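# Prornevton Tabletop Simulator - Setup Guide

## 7. Clearing a stalled pick (fault 1034)

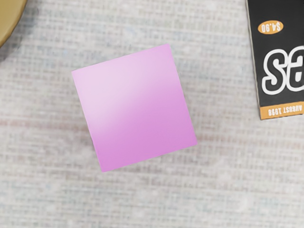 **Category: Faults and recovery / Overhead view**

Fault 1034 means the planner had a target, sent the arm down, and then lost the target before the grasp closed. The run halts with the arm at its last commanded height. In the Pladura tabletop set it comes up most often with the pink block, when a pale highlight lies across part of the top face. The color filter keeps the darker pink and drops the paler corner, so the fitted square comes out too small and at the wrong angle.

> **CAUTION:** If the simulator is linked to a real arm through the Asonis bridge, press the emergency stop and disconnect the bridge before you start. Clearing the fault releases the queued motion, and the arm will move.

### 7.1 Clear the fault

1. Click **Pause**. Do not click **Reset** yet - it erases the target log.
2. Open **Logs > Target** and save the last 500 entries.
3. Set the arm speed to zero.
4. Click **Clear Fault** and wait for the status bar to read IDLE.
5. Click **Reset**.

### 7.2 Correct the color filter

1. Open the overhead view and turn on **Show Mask**.
2. Compare the mask with the block. All four corners should be filled. A missing upper-left corner in a view like the one in this section points to the highlight.
3. Lower **Minimum Saturation** one step at a time until the corner fills in.
4. Stop if the mask spreads onto the cloth. The weave has faint color of its own, including a soft reddish band, and a loose filter will pick it up.
5. Check that the block's angle in the **Pose** panel agrees with the slant of its edges.
6. Save the filter under a new name.

**Note:** Leave the magazine and the round tan item where they are. They are distractors and the scoring script expects them. Large lettering on the magazine does not affect the color filter.

### 7.3 Test before reconnecting

1. Run 80 picks in simulation with the bridge off.
2. If fault 1034 returns, go back to 7.2 and try a smaller change.
3. If the test finishes clean, reconnect the bridge and run the first pick at the lowest speed with one hand on the stop.

**Note:** Files made with the older Gallardo importer store saturation on a different scale. Convert them first, or step 3 of 7.2 will have no visible effect.

Send repeat faults to Branwen Yorath with the saved log and the filter file.

Section revised May 9, 2018 - C. Sarmiento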